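Home | Course Notes | Readings | Contact

Week 4: Igneous Rocks Around Town
Notes by Witold Kaczorowski

Welcome back, everyone, and thank you for all the good questions after the Ralport trip (keep them coming!). This week we slow down and look at rocks that began as melt. Magma that cools deep underground loses its heat very gradually, so the crystals have time to grow until you can pick them out with your own eyes. Lava at the surface cools fast and the grains stay tiny – often too small to see even with your hand lens.

1. Grain size
Start here every time, before you think about color. Coarse grains mean slow cooling, and fine grains mean quick cooling.

2. Stone in the trade
A geologist's granite is a light rock full of quartz and feldspar. A stone yard is far more relaxed about the word, and many dark slabs sold as "black granite" are really gabbro or something close to it. Look for speckles and for veins running across the polished face. 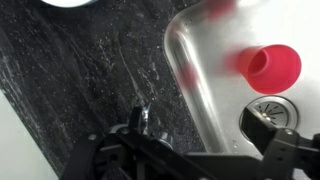 3. For next time
Please read the Hirkgate quarry chapter and bring one pebble from home. Write me 200 words on its grain size and color – plain sentences are fine.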